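# Fabric Seating: Care Questions

Applies to the Skosell and Tamard ranges in woven upholstery.

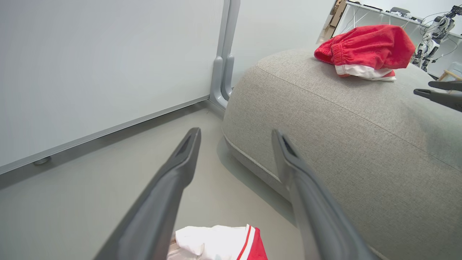 *Light gray woven upholstery with clothing on the seat and on the floor in front.*

**Can I leave clothes on the seat?**
Dry clothes, yes. Keep damp sportswear and new red or dark items off light fabric until they have been washed separately. Dye transfer is not covered by the warranty.

**Some color has already rubbed off. What now?**
Blot with a white cloth and cool water, working inward. Do not scrub along a seam. If the mark remains after 30 minutes of drying, apply Sundel fabric cleaner and repeat once.

**Are the covers removable?**
Skosell: yes, by the zipper under the base. Wash at 30 °C, no tumble drying. Tamard: no - the covers are fixed and must be cleaned in place.

**How do I vacuum the weave?**
Use the soft brush head on low suction. Follow the seams at the top edge and near the floor, where lint collects. Pick up laundry from the floor first; drawstrings and thin linings catch in the brush.

**Where do I order a replacement cover?**
From the Doherty parts desk. Have the 8-digit number from the base label ready.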